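From: Josée Paquette
To: allotments-chat
Date: 2 Oct 2023
Subject: Re: [allotments-chat] The water bill, again

Maite Cabello wrote:
> Has anyone worked out why we used so much water in a month when it
> rained on every day I wanted to sit outside? The bill is 315 pounds.
> Also, can we please settle whether the hut gets painted before
> January. Dark walls were mentioned. I would like to see what people
> mean by dark before I vote for it.

Maite, all,

Dark walls first, as they're easier than water. All three have a dark grey and a dark red in them:
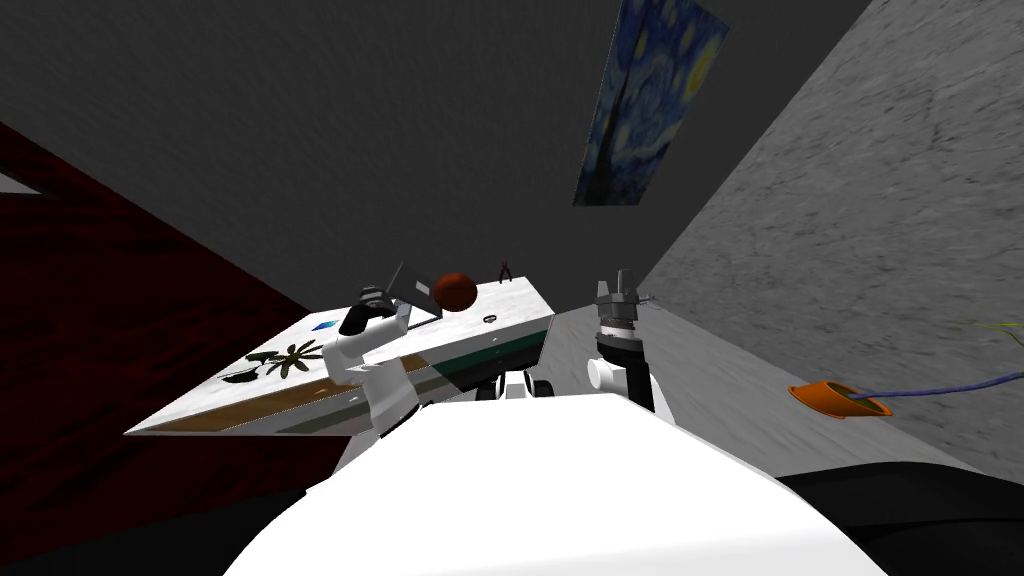
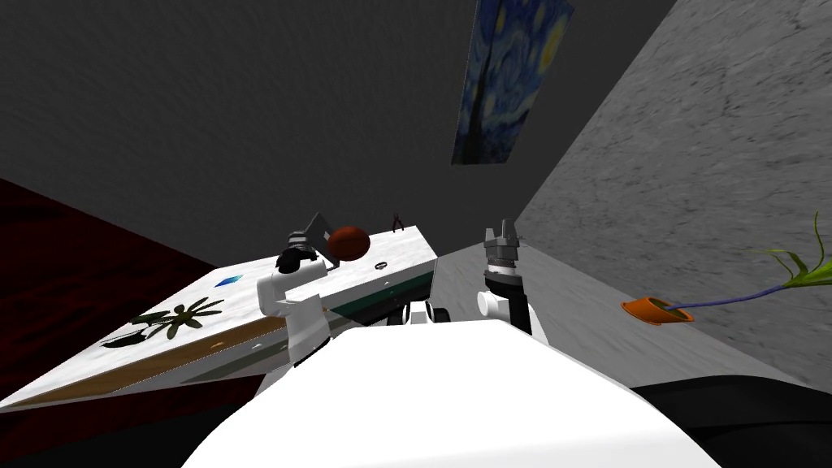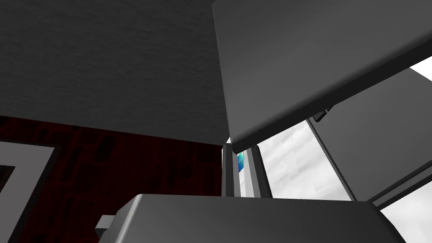
1. The hut

I'm for the grey. Iñaki is for the red, but Iñaki also painted his shed door the colour of a boiled ham and has had four years to say sorry. Whatever we choose, the damp corner behind the kettle needs scraping back first, and I did it last time, and my elbow remembers.

2. The water

I read the meter on Saturday, lying on my front with a torch in my teeth. It says 2870. Roswitha has the reading from spring in her blue notebook, so until she's back from her sister's we have one number and a lot of opinions.

My opinion is the trough by the Robles gate. The ballcock sticks. You lift it, it stops, you walk off feeling handy, and by the time you've reached the compost it's running again. Karla tied it up with string in August, which worked beautifully until somebody needed string.

A new valve from Torar is cheaper than one more bill like this. I'll fit it if someone else holds the spanner and keeps their remarks to themselves.

3. Hosepipes

The rule is still no unattended hoses. Going to the pub counts as unattended. So does "I could see it from the road".

4. Leeks

Rust on nearly all of mine, and on both rows next door. Pull off the worst leaves and don't put them on the shared heap. If yours are clean, well done, and please don't bring them to the hut to show me.

5. Onion sets

The Wurnilen order goes in on Friday. We need 500 sets to get the lower price and we're at around half that, most of it Iñaki. Reply to me off list with what you want. Last year three people replied to the whole list with "same as last year", and I had to go and ask what that was.

The padlock code has changed. Ask Karla, she's there most mornings.

Josée
Plot by the bent hawthorn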